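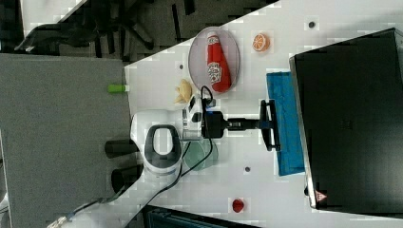 Progress Report: Sakia Tabletop Sorting Study, Second Period

4 min read

Prepared for the Ustholm program office by Fiifi Yakubu
Monday, July 15, 2024

Work done this period

The question we were funded to answer is whether a policy trained on short corrective demonstrations handles a rearranged table better than one trained only on full-length demonstrations. In this period we finished collecting the training data and ran the first comparison.

All collection was done on the small white arm with the two-finger gripper and the camera near its wrist joint. The objects are toy food items, among them a ketchup bottle, an orange slice, a banana bunch and a strawberry, used with an oval plate, a clear glass dish and a blue towel. We kept the clear dish in the set on purpose. Transparent objects are hard for the wrist camera, and we wanted that difficulty in the data from the beginning.

We now have 3000 demonstrations on disk, which meets the target in the work plan. Şükran Güneş checked the full set and re-recorded the episodes where the camera stream had dropped. The data is stored in the Prurker format we agreed on in May.

Results so far

We trained three policies: one on full demonstrations only, one on corrections only, and one on a mix of both. Each was tested on 12 table layouts that do not appear in the training data.

The mixed policy did best. It recovered from a missed first grasp more often than the other two, and it was less likely to push an object away while closing the fingers. The corrections-only policy was good close to the object but often failed to get there. The full-demonstration policy reached well and then repeated the same bad grasp.

The strawberry is still a weak point for all three. It is small, and the policies tend to close too early. Placing items in the glass dish also fails more often than placing them on the plate.

Problems and changes

Cable drag on the wrist affected some early runs. We changed the routing and repeated those runs, and only the repeats are used in the comparison. The Chacko simulator did not match the real gripper closely enough to be useful, so we have stopped work on it and moved those hours to testing on the arm. No change to the budget is requested.

Next period

Şükran will vary the share of corrections in the mix to find out how few are needed. Fiifi will rerun the layouts with the overhead lights dimmed. A draft of the methods section will be sent to Ustholm with the next report.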